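How to Look After a Pair of Robot Arms That Only Stack Boxes

Most robots you meet in stories are busy. They save planets, or try to take them over, and they never once stop to have a loose screw tightened. The robots at the Forsyth workshop in Drilthorpe have a quieter life. There are two of them, they are bolted to a rail, and they stack boxes. Then they unstack the boxes. Then, in case the boxes were getting comfortable, they stack them again.

You might think a job like that would be easy on a machine. So did the people who bought them. This page is about what it takes to keep two robot arms working when all they ever do is pick things up and put them down.

Meet the cell

When engineers put a robot in one spot with everything it needs, they call the spot a cell. It has nothing to do with prison, although the robots can't leave. This one is called Tasis. It has its name on a sticker, on a logbook and on a mug that somebody is always looking for.

Tasis has two arms, one on the left and one on the right. Each arm works a bit like yours. It has a base where your shoulder would be, a joint in the middle where your elbow would be, and a bendy part at the end for a wrist. After the wrist comes the gripper, which has two fingers. You have more fingers than that, and can play the piano. The gripper has never complained.

Inside each joint is a motor. When the motor turns, the joint bends. To reach for a box, several motors have to turn at once, each by the right amount, and a computer works out what the right amount is. Your brain does the same thing when you reach for a cookie, only you don't have to reboot first.

The person in charge of Tasis is Perrine Hoarau. She is a robot technician, and she keeps the logbook. On the first page she wrote the rules of the cell in capital letters:

POWER OFF BEFORE HANDS IN.
IF IT SOUNDS WRONG, IT IS WRONG.
NO SANDWICHES.

The first rule is the serious one. A robot arm has no idea that you are there. It goes where it was told to go, and if your hand is in the way, that's bad luck for your hand. So Perrine switches off the power before she touches anything, and puts the key in her pocket. She has done this every working day for years, and she still checks the pocket.

The third rule has a story behind it, and she won't tell it.

Step one: sweep the floor

Looking after a robot begins with cleaning, I'm sorry to say. You may have hoped that growing up and working with robots would get you out of tidying. It's mostly tidying.

Crumbs and dust are small, but machines are fussy. A crumb under a box can make the box sit a little crooked. The arm doesn't know that the box is crooked. It closes its fingers where the box ought to be, pinches one corner, and up goes the box at a silly angle.

Foam boxes are gentle things to practice with, and if one falls it doesn't dent the table. But foam wears out. Every time the fingers squeeze it, the edges get a bit more ragged, and tiny pieces come off. Then there are pieces to sweep up, and we are back to tidying.

Perrine uses a soft brush and a small vacuum. She starts at the back and works forward, so that she isn't brushing dirt over the part she just cleaned. Try it on your own bedroom floor. Your parents may need to sit down.

Step two: check the fingers

Next come the grippers. Perrine looks at the inside of each finger, where it touches the box. If a finger is worn smooth, boxes slide out of it like soap in the bath. If it's bent, even by the thickness of a fingernail, it pushes on one side before the other finger arrives, and the box scoots away.

She opens and closes each gripper by hand, slowly, with the power off. It should feel the same all the way along. If it feels gritty, there's dirt inside. If it goes stiff in one place, something is rubbing. She writes the answer in the logbook even when the answer is "fine." There are pages and pages of "fine." It's the dullest book in Drilthorpe, and the first one she grabs when anything breaks.

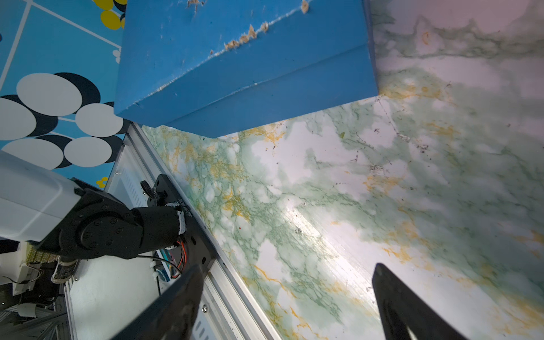
Arms, wires, blue foam and a marbled floor at Tasis.

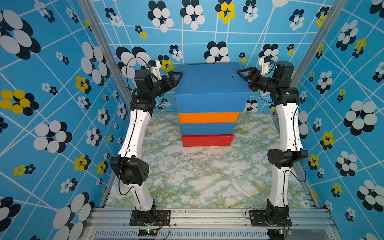
Step three: follow the wires

A robot arm has to move, and its wires have to move with it. That is a harder problem than it sounds. Tie a piece of string tightly from your shoulder to your wrist while your elbow is bent. Now straighten your arm. Either the string comes off or you make a rude noise.

Cables on a robot need some slack, which means a bit of extra length that hangs in a loop. Too little slack and the cable gets tugged every time the arm stretches. Too much and the loop catches on things, such as the other arm, or the box, or Perrine's sleeve.

So she runs a finger along every cable from one end to the other. She is feeling for flat spots, nicks, and places where the outside has gone shiny from rubbing. She gives each plug a small push to see if it clicks. If it does click, then it wasn't in properly, and that explains why the left arm was having a sulk yesterday.

Last January the right arm stopped three times in one morning for no reason anybody could find. The computer said the motor was fine. The motor said the computer was fine. (Motors don't talk, but you could tell.) Perrine found the trouble by wiggling wires one at a time until the arm lost its connection. A single wire had cracked inside its plastic coat. From the outside it looked perfect. Inside it was touching on some days and not on others. The new wire cost less than a comic book, and finding the old one took until supper.

Step four: tighten, but not like that

Everything in a cell is held together with screws, and screws are escape artists. Each time an arm starts or stops, it gives the whole cell a small shake. One shake does nothing. Tasis makes 385 moves in an ordinary morning, and after 4,000 moves Perrine stops everything and goes around all the screws with a special wrench.

The special wrench is called a torque wrench. Torque means twisting force. You set the wrench to the force you want, and when the screw is tight enough the wrench clicks to tell you to stop. Without one, people tend to pull until they feel proud of themselves, and then the screw snaps.

When a screw has been checked, she draws a thin line of paint across its head and onto the metal beside it. If the screw turns later, the line breaks into two pieces that don't match up. You can spot a loose screw from across the room this way, without getting out of your chair. Perrine considers this the finest invention of the modern age.

Step five: show the arms where zero is

Close your eyes and touch your nose. You knew where your hand was without looking. A robot needs help with that. Inside each joint is a part called an encoder, which measures how far the joint has turned. But turned from where? It needs a starting place, and the starting place is called zero.

If zero is wrong, everything after it is wrong too. Imagine a ruler with the first inch snapped off, and a carpenter who hasn't noticed. Every shelf in the house would come out the wrong length, and all by the same amount.

To set zero, Perrine moves each joint to a marked position, holds it there, and tells the computer, "Remember this." With two arms she has to do it twice, and then check that the arms agree with each other. When one box is held from both sides, the two grippers have to meet at the same height. If one thinks the box is higher up than the other does, the box tips, and there is some arguing, all of it done by motors.

Setting both arms takes her 15 minutes. The instruction booklet says it takes less. The booklet comes from a company called Nusero, and Perrine would like to invite whoever wrote it to come and try.

Step six: the slow test

Now the power goes back on. Perrine takes the key out of her pocket, steps back behind the yellow line, and runs the arms at their very slowest speed. It's like watching two people carry a wedding cake.

She doesn't look at the computer for this part. She listens. A healthy joint hums. A joint with dirt in it ticks, and a joint that needs grease makes a noise like a sheep a long way off. She keeps one hand by the big red stop button and doesn't let anyone tell her jokes.

If the slow test goes well, she speeds the arms up a little, and then a little more. If it goes badly, she presses the button and goes back to step one, with a face that you shouldn't talk to.

How long does a robot last?

That depends on who's looking after it. The parts that wear out first are the cheap ones: fingers, cables, screws, foam. Swap those in time and the expensive parts can go on for years. Leave them, and a cheap part will take an expensive one with it when it goes. A new set of motors for one of the arms costs 2,995 dollars. Perrine has written this number on the wall next to the brush.

Try it yourself

You can do a maintenance check on almost anything that moves. A bicycle is a good one to start with. Ask a grown-up to help, and keep the wheels still while your fingers are near them.

Wipe it clean first. Look at the parts that touch something else, such as the brake pads and the tires. Follow each cable from one end to the other. Check for anything that wobbles and shouldn't. Then ride it slowly and listen.

Write down what you find, with the mileage if you have it. If it's all fine, write "fine." After that, put the brush back where you got it.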